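Tronbridge Site Services
Work Surface and Linen Inspection - Room 106
Date of inspection: 23rd April
Area covered: white tables, cloths in use, adjoining floor
Ratings: S = satisfactory, A = action required, N = not inspected

1. Table surfaces

1.1 Surface free of debris. Rating: A
Comment: Small dark specks are present across the white top. The surface is to be wiped down and rechecked before the next booking.

1.2 Tape markings in place. Rating: S
Comment: Blue tape remains on the tables. Any lifted edge should be pressed down or the strip replaced.

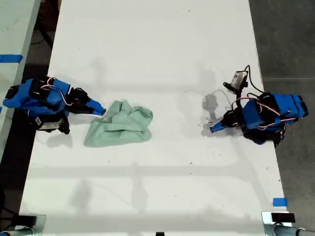
1.3 Table stable under hand pressure. Rating: S
Comment: No movement noted. Feet adjusted in accordance with the Prumeck furniture sheet.

2. Cloths

2.1 Cloths folded when not in use. Rating: A
Comment: One mint-green cloth found bunched on the table. Cloths are to be folded flat or returned to the Urnura linen bin.

2.2 Cloth color matches area code. Rating: S
Comment: Green is the assigned color for dry surface work in this room.

2.3 Cloth clear of table edges. Rating: S
Comment: The cloth lay left of center, well in from the sides.
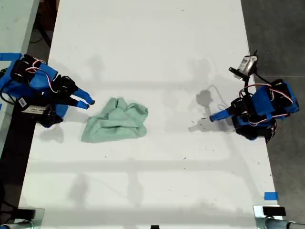

2.4 Spare cloths available. Rating: A
Comment: Shelf stock stood at 2 against a required minimum of 10. Reorder placed with Engelbrecht.

3. Floor and access

3.1 Walkway width at least 700 mm. Rating: S
Comment: Measured at the door side only.

3.2 Floor cables secured or covered. Rating: N
Comment: Deferred to the electrical inspection in May.

3.3 Floor swept. Rating: S
Comment: None.

Items rated A are to be corrected within two working days - the room may remain in use during that period. Completed forms are to be returned to the Tronbridge site office.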